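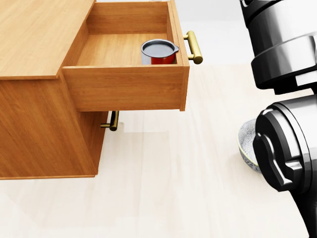
*Rendu de travail, caisson à tiroirs, tiroir du haut ouvert, un mug à l'intérieur.*

Bonjour à tous,

Je réponds dans le fil sur la dérive de l'éclairage indirect entre la 4 et la 5. J'ai coupé le message d'origine, il reste ce à quoi je réponds.

> Le 12, Velimir Lazarević a écrit :
>
> Depuis le passage de Troneron 4 à la branche 5, nos intérieurs en bois clair sortent plus chauds qu'avant, à réglages identiques. On le voit surtout dans les cavités : niches, caissons, dessous de plan de travail. Les faces extérieures sont quasi inchangées.
>
> J'ai vérifié la balance des blancs, l'espace de travail et la courbe de sortie. Rien n'a bougé de ce côté. Les textures d'albédo sont les mêmes fichiers, sommes de contrôle à l'appui.
>
> Deux questions :
>
> 1. Est-ce que la valeur par défaut du nombre de rebonds diffus a changé ?
> 2. Est-ce que quelqu'un a une bibliothèque de matériaux bois dont l'albédo est réellement mesuré ? La nôtre vient d'Altusell et je commence à douter des valeurs.
>
> Nous avons un catalogue de mobilier à livrer en mars pour Gallidbridge et je préférerais ne pas reprendre tous les matériaux à la main.

**Sur la question 1.** Oui, la valeur par défaut a changé. La branche 4 limitait les rebonds diffus à 5 quand le fichier de scène ne précisait rien. La branche 5 ne fixe plus de plafond et s'en remet à la roulette russe à partir du troisième rebond. Le changement figure dans les notes de version, sous « intégrateur », en une ligne, sans mention des conséquences sur le rendu.

Dans une pièce ouverte avec des murs gris, la différence ne se voit pas. Dans une boîte en bois clair, si. L'albédo d'un hêtre ou d'un érable verni est élevé dans le rouge et nettement plus bas dans le bleu. À chaque rebond, la lumière est multipliée par cet albédo et le rapport rouge/bleu augmente. En tronquant les rebonds, on supprimait de l'énergie, et en priorité l'énergie la plus saturée. Les cavités étaient donc à la fois trop sombres et trop neutres. Le résultat de la 5 est le bon, à albédo correct. Beaucoup de scènes ont été étalonnées sans le savoir sur le défaut de la 4.

Pour retrouver l'ancien comportement :

```
integrateur.rebonds_diffus_max = 5
integrateur.roulette_russe = non
```

Il faut les deux lignes. Avec la première seule, la roulette russe reste active avant le plafond ; la moyenne est la même, mais le bruit est réparti différemment et une comparaison pixel à pixel échoue.

Je déconseille de livrer avec ces réglages, sauf s'il faut raccorder des images à un catalogue déjà publié. Dans ce cas, mettez-les dans le fichier de scène et pas dans le profil utilisateur, sinon la ferme et les postes ne donnent pas la même chose.

**Sur la question 2.** Les valeurs d'Altusell sont effectivement trop hautes pour les bois clairs. Je les ai comparées à des mesures faites chez nous au spectrophotomètre, sur chutes poncées et vernies. L'écart vient de la conversion : les textures semblent avoir été normalisées pour occuper toute la plage, puis enregistrées en sRGB sans facteur d'échelle. Le point le plus clair du veinage arrive donc à un albédo voisin de 1, ce qu'aucun bois n'atteint.

Avec un plafond à 5 rebonds, l'erreur restait discrète. Sans plafond, elle s'accumule dans les volumes fermés. Les deux effets se cumulent donc chez toi : un intégrateur devenu correct et des textures qui ne l'ont jamais été.

La correction la plus économique consiste à insérer un multiplicateur en espace linéaire entre la texture et l'entrée `couleur_base`. Je n'applique pas le facteur canal par canal, la teinte du bois est déjà dans la texture. Chez nous, le script suivant traite un répertoire complet :

```
joo-mat --entree ./bois --espace lineaire \
 --albedo-max 70% --sortie ./bois_corr
```

`joo-mat` est l'outil en ligne de commande livré avec Joo. Le paramètre `--albedo-max` ramène le maximum de la texture à la valeur indiquée et conserve les rapports. La valeur de 70 % convient à nos érables et à nos hêtres vernis. Elle est trop haute pour le chêne et ne veut rien dire pour le noyer ; pour les bois foncés, il faut une mesure ou au minimum une charte dans la prise de vue.

Deux pièges :

- Si la texture est déjà étiquetée linéaire à tort, l'outil ne la décode pas une seconde fois et la sortie est délavée. Contrôlez l'étiquette avec `joo-mat --info` avant de lancer le lot.
- Les cartes de rugosité rangées dans le même dossier sont traitées aussi si leur nom ne se termine pas par `_rug`. Je me suis fait avoir une fois.

**Protocole de vérification.** Avant de toucher à une bibliothèque entière, je recommande une scène minimale : une boîte ouverte sur le dessus, un seul matériau, une source zénithale uniforme blanche, pas d'environnement. On rend à 300 échantillons par pixel, on relève la moyenne des trois canaux sur une zone du fond, et on trace le rapport rouge/bleu en fonction du plafond de rebonds. La courbe doit se stabiliser. Si elle monte encore nettement en fin de série, l'albédo est trop élevé.

Pour les zones très encaissées, 300 échantillons laissent un bruit chromatique qui fausse la lecture du bleu. Je passe alors à 500 et je désactive le débruiteur. Ce dernier point est important : le débruiteur de la 5 s'appuie sur la passe d'albédo, donc il reporte l'erreur des textures dans l'image finale et masque ce qu'on cherche à mesurer.

Pensez aussi à désactiver l'exposition automatique. Elle compense la perte d'énergie quand on abaisse le plafond et on conclut à tort que rien ne change en luminance.

**Ce que je ne sais pas.** Je n'ai pas testé les placages à vernis épais modélisés en deux couches. Dans ce modèle, une part de la lumière est réfléchie en interne sous le vernis, ce qui sature déjà la base avant tout rebond dans la scène. Il est possible que l'albédo effectif soit correct avec une texture de base plus claire que ce que je propose. Si quelqu'un a des mesures sur ce cas, je suis preneur.

Je n'ai pas non plus vérifié le comportement du rendu interactif. Il me semble qu'il garde un plafond propre, indépendant du fichier de scène, ce qui expliquerait les écarts signalés ici entre l'aperçu et l'image finale. À confirmer par quelqu'un qui a les sources sous la main.

Velimir, si tu peux m'envoyer une de tes textures de hêtre avec son fichier de matériau, je la passe dans la boîte de test et je poste la courbe sur la liste. Pas besoin de la scène complète. Merci d'éviter l'archive chiffrée, le serveur de la liste les supprime sans prévenir.

Cordialement,

F.

--
Pour se désabonner, envoyer un message vide avec « desabonner » en objet.
Merci de ne citer que la partie utile du message auquel vous répondez.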